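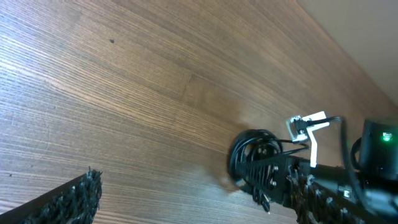 Tabletop and wall

weronika_k
Jan 4, 2023
Finally got my resume down from 7 pages to 3 and I'm so happy with it!! I used the Skarnel template (the plain one, no sidebar) and moved my Berkudis job right to the top. Should I cut the hobbies too?

ladefoged
Cut them. And 3 pages is still long, go for one.

anda2351
Disagree! I got asked about my choir in an interview and we talked for ages. Keep one line. 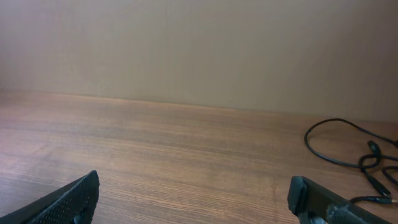

The length is fine too if you have the years to back it up. Just put the dates on the right so they line up.

ladefoged
One page. I read stacks of these every April.

weronika_k
Choir people unite, I'm keeping mine! Trying two pages tonight :)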